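Cempaka Govindasamy
@cempaka_g
2022年3月24日 星期四

昨晚收拾抽屉，本来是想找一节电池，结果翻出来一大把会员卡，然后就坐在地板上看到半夜。电池没找到。开个串慢慢讲，想到哪儿讲到哪儿，怕吵的可以先静音我。

先交代一下，我说的会员卡是塑料的、纸的、盖章的那种，手机里的不算。手机里的我根本不知道自己有多少，也不想知道。

一共16张。我把它们在地上排成两排拍给我妹看，她回了我一句"你怎么什么都留着"。她自己家里有一整箱酒店的小肥皂，我没提。

最旧的那张是图书馆的借书卡，Tudstead分馆，那个分馆后来搬了，原来的楼现在是牙科诊所。我去洗过一次牙，躺在那儿看天花板，突然反应过来我头顶这块以前是儿童区的吊扇，当时嘴里塞着东西没法跟人讲，憋得要命！

借书卡背面还有我小时候的签名，写的是全名，写到后面地方不够了，最后几个字母往上拐，贴着边爬。我现在签快递单还是会这样，从来没学会先量一量地方再下笔。

那张卡还能用吗？不能。我问过。柜台的姐姐拿过去看了很久，又叫同事过来看，两个人围着它聊了一阵，说这个条码她们现在的机器读不了，要给我换新的。我说那旧的能不能还我，她说可以啊你拿着吧。所以我现在有两张，一张能借书，一张只能看。

新的那张丑得要死，上面印了个卡通猫头鹰，眼睛一大一小。设计的人到底有没有见过猫头鹰。

下一张：Hodico超市的积分卡。这个我要多讲几条，因为我跟这张卡有仇。

Hodico的积分规则是这样的，买满一定金额给你一分，攒够了可以换东西，换的东西贴在收银台后面一张海报上。海报上最大的那个奖品是一口汤锅，带玻璃盖，我当年刚搬出来自己住，特别想要那口锅，想到每次结账都盯着它看。

收银的阿姨有一次终于忍不住了，问我是不是认识海报上的人。海报上有个笑眯眯的厨师，挡住了小半口锅。我说不是，我在看锅。她哦了一声，语气听着更担心了。

我攒了多久我就不说了，反正那段时间我家的卫生纸多到可以垒墙，因为买卫生纸积分翻倍。朋友来借厕所都说很有安全感。

攒到214分，我兴冲冲跑去服务台，人家跟我说活动上个礼拜换季了，旧分只能换购物袋。

购物袋！！

一个绿色的无纺布购物袋，提手缝得一长一短，装什么都歪着。我气得当场没要，走到停车场又折回去要了。那个袋子现在还在用，装我的瑜伽垫，歪就歪吧。

后来那口锅我自己花钱买了，在另一家店，打折的，一模一样的玻璃盖。第一次煮汤就把盖子的提钮烫松了，现在揭盖子要用筷子穿过去撬。所以我也不知道该不该恨Hodico，可能他们间接救过我。

有人问卡里那214分现在还在不在。在的，去年打客服查过，客服小哥查完特别客气地跟我说"女士您的积分非常安全"。

讲到咖啡。Volen家的集章卡我有四张，全都没盖满。

Volen是我以前公司楼下那家，小小的，门口台阶很高，下雨天大家都在那儿绊。他们的章是一颗咖啡豆，盖得不好的时候像一个屁股。老板自己也知道，有一回盖完举起来看看，说了声抱歉，又在旁边补了一个，等于白送我一杯的进度。我那天开心到下班。

为什么有四张没盖满的呢，我分析了一下：每次都是忘了带，就拿新的，然后新的也忘了带。全部的章加起来肯定够换两杯了，但是写得清清楚楚，不可合并使用。我理解的，小店要活。但我每次看到那行字都觉得它在针对我个人。

我前同事Samah El-Sayed就不一样，这个人的集章卡永远只有一张，永远在同一个口袋，盖满当天就换掉，换的还是菜单上最贵的那杯加燕麦奶加糖浆。她跟我说，免费的那杯就应该喝平时舍不得点的，不然干嘛攒。我觉得这是我在那家公司学到的最有用的东西，比培训有用多了。

（Samah你要是看到这条，那把雨伞还在我这儿，深蓝的，对不起，我下次一定带。）

Volen现在也改成扫码了。我去喝过一次，店员让我下个程序，下完要注册，注册要验证，验证码等了半天，后面排了一串人，我就说算了不攒了。出门照样在台阶上绊了一下，这个倒是没变，很亲切。

插播一下，刚有人在下面问我这么多卡平时都放哪儿。不放啊，就是因为不放才会在抽屉里。我出门就带几张，银行卡、交通卡、身份证，再加一张看心情的。以前用那种长钱包，鼓得拉链都要爆开，坐下来半边屁股高半边屁股低，腰疼了好一阵子，我妈非说是我姿势不好。
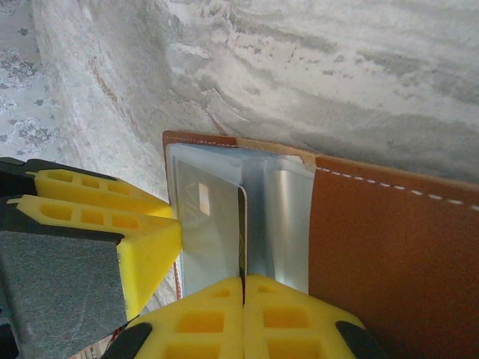 Cempaka Govindasamy

换成小卡包以后腰真的好了，这个我要大声推荐。棕色皮的最好搭，塞外套口袋里也不显。坏处是一旦没有地方放，所有"说不定哪天用得到"的卡就统统进了抽屉，一进去就是好几年。

而且我发现了，皮的卡包塞得太满会撑松，后来你再拿掉几张，剩下的就往外滑。所以千万别一开始就贪心多塞。我第一只就是这样毁的，在公交车上弯腰系鞋带，卡哗啦啦撒了一地，一整车的人帮我捡，有个小朋友捡到我的借书卡，很大声地念我的名字，念错了，念成了一种花。其实也没全错，Cempaka本来就是花，他是念成了另外一种。

回到卡。Prokopenko修鞋铺的这张我最喜欢，它严格来讲都不能叫会员卡，就是一张硬纸，老爷子自己裁的，边都是斜的，上面用圆珠笔写"修五次第六次钉掌免费"，然后每次来他在上面画一道杠。

他画杠很讲究，画完要吹一吹，怕墨水蹭到。我跟他说圆珠笔不用吹，他说习惯了，以前用钢笔的。

我修满过一次！那次拿去的是一双靴子，他翻过来看了看鞋底，说你这双不用钉掌，再穿一年来。我说可是我有免费的一次。他说那你留着啊，又不会坏。结果我真的留着了，卡就一直在我这儿，五道杠，整整齐齐。

铺子去年十月关了。窗户上贴了张纸，讲谢谢大家，讲还有几双没取走的鞋请打下面的电话。我站在那儿想了很久我有没有鞋在里面，没有，但还是把电话拍下来了，不知道拍来干嘛。

好多人在下面问老爷子还好吗，挺好的！他搬去跟女儿住了，我在菜市场碰到过他一回，他第一眼看的是我的鞋。看完摇头。我那天穿的是洞洞鞋。

跳过几张无聊的：药店的，加油站的（我没有车，是当年陪朋友加油，店员塞给我的，塞得特别热情我没好意思拒绝），还有一张健身房的。

健身房那张照片里我剪着齐刘海，表情像刚被通知要体检。去了多少次我拒绝公开。不过他们家的淋浴水压是真的好，有段时间我家热水器坏了，我每天背个包去洗澡，前台还夸我有毅力，我就微笑，一句话都没解释。

这种卡退起来倒是麻烦得很。要本人到场，要填表，表上问退会原因，给了好几个框让你勾：搬家、身体原因、时间不合适、对设施不满意。我的真实原因是热水器修好了，没有这个框。勾了时间不合适。

然后是书店的卡，那家书店倒闭前最后一个礼拜全场清仓，我去抢了一大袋，结账的时候很自然地把会员卡递过去，店员也很自然地接过去刷了一下，嘀的一声，给我积了分。积完我们俩对看了一眼，都愣住了。积给谁啊。

她最后还给我打了个小票，上面写"感谢您，期待再次光临"。那张小票我夹在那天买的一本菜谱里，菜谱一次都没用过，里面每道菜都要用到料理机。

还有一张是我外婆的。布店的折扣卡，粉红色的，比现在的卡要大一圈，折过一道，折的地方用透明胶贴着，胶都黄了。

外婆买布从来不直接买，要先摸，要把布拿到门口对着光看，然后跟老板娘讲这块不行，那块也不行，讲到老板娘都要生气了，再把卡慢慢掏出来放在柜台上。我小时候觉得很丢脸，站得远远的假装在看纽扣。现在我自己买个抹布都要摸半天。

她用那张卡买的最后一块布是窗帘布，米色底小碎花，缝到一半说花样看腻了，就没缝完。半幅窗帘在我妈家挂着，另外半边是别的布。我们家来客人都以为是故意设计的，还有人问在哪儿买的。

好，讲点有用的，不然你们觉得我就是来抒情的。我后来查了一堆，也打了几个电话，关于旧会员卡怎么处理，个人经验，不保证你那边也一样：

先看有没有余额。储值那种真的要看！我有一张面包店的卡，以为早空了，打过去一问里面还有钱，够买一条吐司。我当天下午就去买了，站在店门口撕着吃，特别香，因为感觉是过去的我请客。

绑了手机号的，最好登进去把资料删掉再扔。我换过号码，旧号码后来被别人用了，那个人应该每年都会收到一家鞋店祝我生日快乐的短信。这位朋友，不好意思，也祝你快乐。

卡上有条码或者写着姓名的，剪开再丢。我用厨房剪刀剪的，剪到第三张剪刀就钝了，别学我，去找把旧的。

纸的可以回收，塑料的各地规矩不同，我们这边就是丢一般垃圾。我问过回收站的人，他说太小了，会从筛子里漏下去。

过期的积分，有的店你打电话好好讲，人家会给你恢复一点。语气很重要。我妹那种语气就恢复不了，她第一句是"你们凭什么"。

有人留言说她妈妈把所有的卡打了孔，串在一个钥匙圈上，出门像牢头一样哗啦哗啦的。我笑了好久。请转告阿姨我很敬佩她，也请问打孔会不会打到条码。

（更新：她问了，打到过，那张卡从此只能手动输号码，阿姨就把号码背下来了。阿姨太强了。）

另一个留言讲他爸过世以后，他拿着他爸的超市卡去买东西，收银员看到名字说"某某叔好久没来了"，他就在那儿站着，不知道怎么答。后来他还是一直用那张卡。这条我看了好几遍，回了三次都删了，在这里抱一下。

还有人问为什么不干脆全部拍照然后把实体扔了，很多人都这么建议。我试了，拍完之后照片在手机里跟一堆停车位照片、菜单照片混在一起，我划过去的时候根本不会停。在地板上一张张捡起来看就会停。所以还是留了几张。

也有朋友讲这不就是囤东西吗。可能是吧！但是一把卡的厚度也就跟一块饼干差不多，我觉得我配拥有一块饼干的空间。我妹的肥皂可是一整箱。（她看到了，她刚刚打电话来了，我们聊了半小时，最后她答应给我寄两块，说薰衣草味的那种不给。）

最后的结果：剪掉的有药店、加油站、健身房、鞋店、Volen里头章最少的那两张。剪健身房那张的时候特地避开了脸，有点下不去手，毕竟齐刘海的我也是我。

留下的：两张借书卡，Prokopenko的硬纸片，外婆那张，书店那张。Hodico的也留着，我就是要看看那214分能安全到什么时候。

Volen剩下的两张我打算带去店里问问，扫码系统是扫码系统，老板说不定还在，说不定那个像屁股的章也还在后面哪个抽屉里。去了再回来更新。

你们抽屉里最旧的是哪张？拍给我看看，名字号码记得遮一下。特别想看盖章的那种，印得越歪越好。

对了，电池今天早上找到了，在装电池的盒子里。

补一条，Samah看到了，回我说伞不要了，早就买了新的，让我把伞给下一个没带伞的人。外面正好在下雨，我家门口站着一个等车的，我现在下楼。

回来了。人家不要，人家说车到了。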